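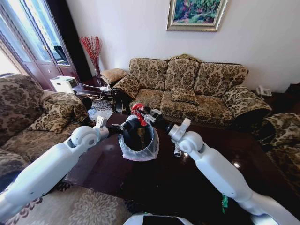 Student Project Report: Equipment Plan and Budget for a Two-Arm Tidying Robot

1. Background

Our group was asked to plan the purchases for a semester project on household tidying. The task is limited on purpose. The robot works at a coffee table in a furnished living room, picks up small waste, and handles a small lined trash bin. We were not asked to build a robot. The department already has use of a two-arm platform, so our plan covers what has to be bought or borrowed around it: spare gripper parts, camera mounts, storage, props, and consumables.

The working name for the project is Clundar. The budget limit is $500 for the semester, with any large item going through the department's normal purchase form. Orders placed after October are charged to the next term, and this affected several of our choices.

2. What the task needs

We wrote the list of needs before looking at any catalog. Last year's group did this the other way around and ended up with two items that did not fit the arms.

Bin. It must be small and light enough for one gripper to hold by the rim while the other arm drops something in. A heavy steel bin was ruled out. So was any bin with a lid, since opening a lid would be a second task.

Liners. A liner folded over the rim changes how thick the rim is and how much it slips between the fingers. We decided to plan for lined bins only and to buy one type of liner for the whole semester, so that results from different weeks can be compared.

Finger pads. These are the parts we expect to wear first. Gripping a bin rim puts the load on a small part of the pad.

Waste items. We need things of different sizes and stiffness, including crumpled wrappers and a few hard objects. Most of these can be collected for free.

Protection for furniture. The test room has a polished wood table that scratches easily. The budget has to include a clear cover for it.

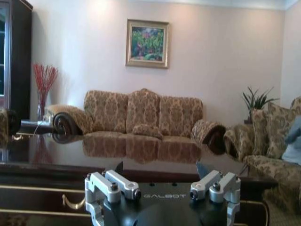 The room also sets limits that do not show up in a parts list. Seating stands close to the table on several sides, so any floor stand or tripod has to be narrow. Glossy surfaces reflect the furniture and the overhead lights, and that can confuse the vision software. We looked at buying a matte cloth for the table and decided against it, because the point of the project is to work in a normal room. The clear cover we chose is listed as low glare. We will check that claim when it arrives.

3. Suppliers compared

We asked three suppliers for quotes on the same list.

Flivley had the lowest price on finger pads, at $76 for a set. Shipping is included. Their delivery time was given as two weeks.

Romix sells a full maintenance kit that includes pads, screws, and a small tool set. It costs almost twice as much as the Flivley pads, and we already have the tools in the lab. The screws would be useful, but we can buy those separately.

Kan does not sell gripper parts. They were the best source for bins, liners, and the table cover. Liners come in packs of 100, and one pack should last the semester if we change the liner once per session.

4. Proposed purchases

Finger pads, Flivley: 2 sets, $152
Bins, Kan: 2 matching bins, $24
Liners, Kan: 1 pack, $9
Clear table cover, Kan: $48
Cable ties, tape, and spare screws: $31
Narrow camera stand: $85
Storage boxes for props: $22

Total: $371

This leaves $129 unspent. We recommend keeping it in reserve for a third set of pads, and using the rest for small replacements. We did not include a second camera stand. It would be helpful for recording a side view, but the department has one that can be signed out on a Saturday.

5. Things we are unsure about

The wear rate on the pads is a guess. The supplier gives a figure for smooth plastic parts but none for a rim covered with a thin bag. We plan to inspect the pads at the end of every session and write down any visible damage. If the first set is worn out before the middle of the semester, the reserve will be used right away.

We also do not know how much floor space the base needs to turn with a bin in one gripper. The space between the table and the seats should be measured with a tape before the stand is ordered.
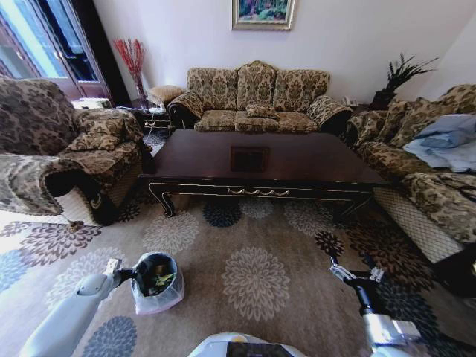 6. Schedule

Week 1: submit the purchase form, measure the room, sign out the tool set.
Week 2: receive the Kan order, fit the table cover, sort the waste items into boxes.
Week 3: receive the pads and fit the first set. The second set stays sealed.
Week 4: first full session with a lined bin.
Week 8: review spending and decide on the reserve.

Receipts go in the shared project folder on the day each order arrives.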